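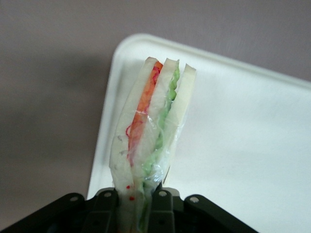 Review: Ornness packing cell, seen at the Chege open day

Posted 3/27/24

We run a small sandwich and salad kitchen and have been looking for help at the packing end for a while. Chege, the dealer for our area, held an open day at its Panau showroom, and the Ornness cell was the one I went for. I had 40 minutes with it, which is longer than most dealers give you, and they let me ask for things that were not on the program.

The job was simple. Wrapped sandwich wedges go one at a time between a white plastic tray and a box. The arm comes down, two black fingers close on the bottom of the wedge, and it is lifted with the point up. The sandwiches were the three-slice kind on white bread with an orange-red filling on one side and green on the other. Those are a fair test. They are soft and they slide around inside the wrap if you hold them badly.

Grip. This was my main worry and it was the best part of the demo. I was allowed to pick up wedges after the arm had put them down. The bread had a small dent at the base where the fingers had been, much like you get from a hand in a hurry. The wrap creases where it gets pinched. On one wedge a film seam opened a little, but I have seen our own seams do that without a robot.

Speed. It packed a box of 15 while I timed it, and it was slower than my better packers. The operator turned it up for a second box and two wedges went in crooked. At the lower setting they all went in straight. I would plan on the lower setting.

Cleaning. The fingers come off with a hex key. The screw heads are out in the open on top, so they are easy to get at, but I can see crumbs and mayonnaise collecting around them. I asked for a smooth cover and was told one is planned for August. I would want to see it before signing anything.

Setup. Changing from wedges to a wrapped roll took the operator a few minutes on the touch screen plus a finger change. It did not look hard. The screen menus are gray on gray and the text is small – my eyes are not great and I had to lean in.

Models. There are two, the 2308 and the 2311. The 2308 is the one I saw running. The 2311 has a longer reach and comes with a second tray stand. Chege had one on the floor but not powered up, so I can't say anything about it. The Wakow cell across the room uses suction cups and was packing cartons. It was faster, but they would not try it on a sandwich when I asked.

Noise was fine. You could talk next to it.

Price was given to me as a quote and I was asked not to post it. It is more than I hoped. Service visits are extra after the first year.

I give the 2308 four out of five. One point off for the exposed screws and the screen. Chege will lend a unit for a trial if you pay for delivery both ways, and I have put our name down.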